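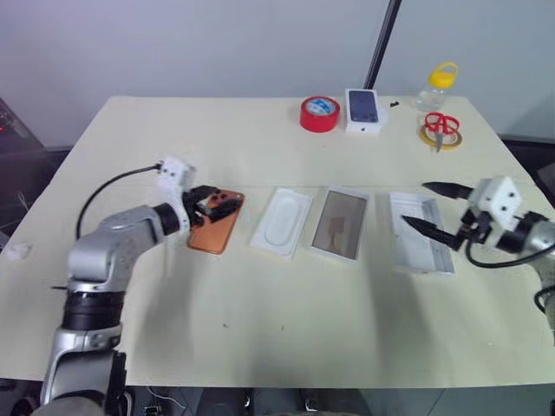
Phone boxing is the job I get asked about most, so it's the one I set the Lorevton bench up for first. Lorevton is my two-arm recording station, and I built it for people who need a lot of good examples of two hands working together and don't want to spend half a year on brackets and cabling before they get any. You drive the arms, the station records everything, and what comes out the other end is ready to train on. A boxing layout is a nice test of a setup like this, with an orange smartphone face-down under the left gripper, the open white box bottom over by the right one, and the insert tray and the screen protector tray waiting in the row between them. Thin flat things are hard! If your station can get clean examples of a phone being handled, it can get clean examples of most things you'd put on a table.

What you get

The full Lorevton station comes with two arms, two grippers with the black fingers already fitted, the head camera, a pair of hand controllers, the recording computer and all the cables. The table is not included (shipping tables is miserable, and you probably have one you like). Pick something light and matte if you can. My own bench is cream colored and I'm very happy with it, because small dark parts show up well and I get very little glare.

Recording software is called Bradov and it comes already installed. You squeeze the left controller to start an episode and squeeze it again to stop. Then you get three choices on the foot pedal: keep, toss, or keep with a note. I use the note one constantly. A grasp that slipped and got fixed is worth having, and I'd much rather have it labeled than buried in with the clean ones.

Speed and numbers

Everything is recorded at 30 frames a second, camera and joint positions together, on one clock. I know some people want more. For tabletop work I have tried higher and I couldn't see the difference in the trained policy, only in the size of my drives.

My own boxing set has 548 episodes in it, and I kept 515 of those after going back through them. That's a better keep ratio than I had with my old setup, and I put most of it down to the pedal — deciding right after the episode, while you still remember what went wrong, beats sorting through a folder on Friday afternoon. The first policy I trained that I was willing to show anyone used the first 300.

A few things I do that might help you

Move things between episodes. Slide the box bottom a little, turn it a few degrees, swap the order of the trays. If every episode starts with the parts in the same spots, your model learns the spots.

Leave some clutter at the back of the table. I keep tape, scissors and a bottle back there and shift them now and then. Real benches have stuff on them and the policy needs to cope with that.

Give the gripper cables a generous loop. Too short and they tug at the wrist when you reach across, and you'll feel it in the controller before you see it. The station ships with clips, but try a few full reaches before you fasten anything down.

Take breaks. I mean it. My episodes get jerky when I'm tired and the model picks up every bit of it.

Fingers and spares

The standard fingers are pointed and do well on edges and lips. For slick surfaces there's a padded set called Lockyer that slides on over the same mount with two screws. Pads wear out, so I sell those by the pair. If you change fingers partway through a set, start a new session in Bradov so the two don't get mixed.

File format

Episodes save as one folder each, with video, joint data, gripper opening and your note if you left one. There's an export tool, Braltura, that packs a session into a single file and lets you trim dead time off the ends. It runs fine on an ordinary laptop.

Ordering

Stations are built to order. The February batch is all gone, and the next one opens for orders on Tue 12 March. Spare fingers, pads and pedals are in stock and go out separately. If you're not sure your task will suit the bench, send me a short note with the size and weight of your parts — a phone snapshot of them on a table helps too — and I'll tell you what I think before you spend anything.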